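How to clear a 187 on the Tituro and re-teach the tray lay-up

Quick one for anyone whose arm is stopping halfway through the coffee tray, or worse, not stopping and shoving a saucer off the rim. We had both in one morning. Lost one saucer. Fix takes a while the first time, less after that.

If the arm is still powered, don't reach in. E-stop first, then read on.

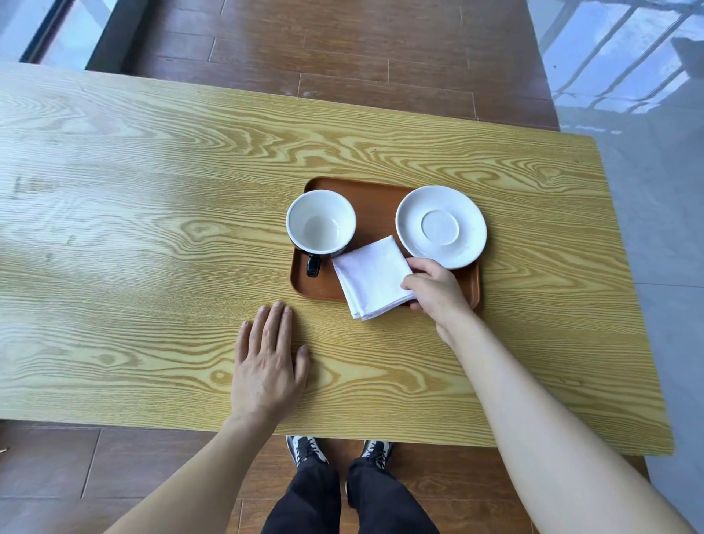
Posted by the Trukside workshop
29 June 2020
Filed under: Faults, Tituro arm

What the fault looks like

Arm picks the saucer fine. Swings over, comes down, and lets go too far right, so the saucer sits over the rim of the tray. Sometimes it notices (187, place offset out of range) and freezes with the gripper open. Sometimes it doesn't notice and goes for the napkin next. Drags the napkin over the front of the tray and catches the saucer on the way back.

We first thought gripper pads. Changed them, no difference. Then lighting. No difference there either. It was the taught tray position. Somebody had cleared the alarm with the quick reset, and on our Clemell controller the quick reset keeps the last measured offset and adds it to the next one. So every reset made it a bit worse. By the time we looked it was way out.

So: never quick reset a 187. Full clear only.

What you need

The tray, a cup, a saucer, a folded napkin. Same ones you run with, not spares from the cupboard
The pendant
Clemell controller on software that has the Demo Lay-up menu (if yours doesn't, you'll have to enter the points by hand, different page)
A padlock for the isolator

Step 1. Stop it and lock it

E-stop. Then isolator off, padlock on, key in your pocket. Try the start button to check it's dead. Yes, every time. The 187 is a paused state on these, not a stopped one, and the arm will finish its move if the fault clears on its own. Ours did exactly that with a hand near the tray. No one hurt, but close enough that we changed the procedure the same day.

The overhead sensor and the pendant are on a separate supply so they stay up with the arm locked off. If yours are wired together, stop here and get that sorted first.

Step 2. Check nothing is bent

Look at the gripper fingers from the side. Push each one gently. Any wobble, tighten and run it again before you re-teach, or you'll be teaching it a loose finger. Look at the tray too. A warped tray rocks and you get the same code.

Step 3. Full clear

On the pendant: Faults, History, select the 187, hold Clear for 2 seconds until the line goes gray. A short press is the quick reset. Same button! Bad design, we've put tape next to it.

Then Offsets, and set X and Y back to zero. If they weren't zero already that's your problem right there. Write down the old numbers before you wipe them, support will ask.

Step 4. Set out the start layout

Tray on the table where the arm expects it. Cup in the far left corner with the handle toward you. Saucer on the table to the right of the tray, close but not on it. Napkin folded, in front of the tray near the right corner. Left hand flat on the table while you work, it keeps you from leaning on the tray without noticing.

Square up the tray last. Light touch on the rim.

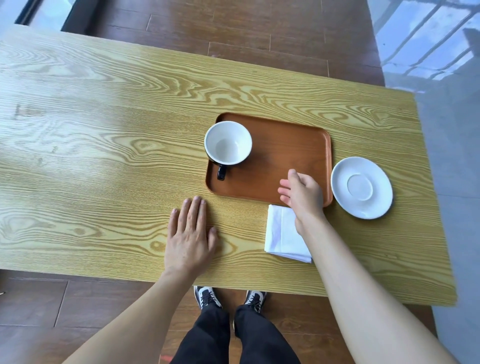 Step 5. Run the demo by hand

Pendant: Demo Lay-up, Record. Sensor rate is set to 1000 out of the box, leave it. Now lay the tray slowly, one thing at a time.

Saucer first. Onto the right side of the tray. Try to get it fully inside the rim, but the recorder only needs it close, you trim it in step 6.

Napkin next. Take it by the right edge, set it down between the cup and the saucer. If the bottom corner hangs over the front of the tray, fine for the demo. Don't keep fussing with it, every little tug gets recorded as a move.

Cup last. Hand comes in from the right, fingers round the outside near the handle. Don't lift by the rim — the arm can't copy that and you'll get a grip error insted.
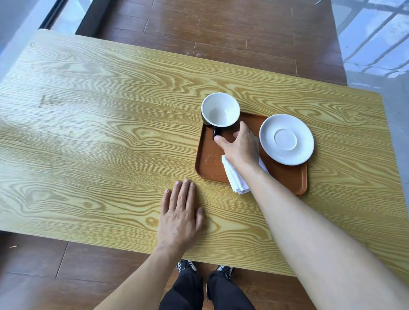
Keep your wrist up over the napkin while you're on the cup, or you'll brush it and shift it. Small thing but it cost us three recordings. If you do brush it, scrap the take and go again from step 4. Don't try and patch it up live.

When you're done, hands away from the table, wait for the beep, Save.

Step 6. Trim the saucer point

Open the saved lay-up, pick Saucer Place, and nudge X left until the outline on the pendant is inside the tray rim with a bit of gap. The Colombo tray profile has the rim drawn slightly too wide, so go one nudge further than looks right.

Save again. It doesn't autosave this screen.

Step 7. Test

Everyone clear. Padlock off, isolator on, speed right down. Run it with no crockery first. Then the real thing, finger on the e-stop.

If it's good, bring the speed up in stages. We run about 1000 trays between checks now, used to be whenever we remembered.

If the 187 comes back

Straight away: offsets didn't save. Back to step 3.
After a few trays: loose gripper finger or the tray is creeping accross the table. Put a stop behind it.
Only on the napkin: not this fault, even though the code is the same. Check the fold.

Old numbers still go in the log book, left hand page.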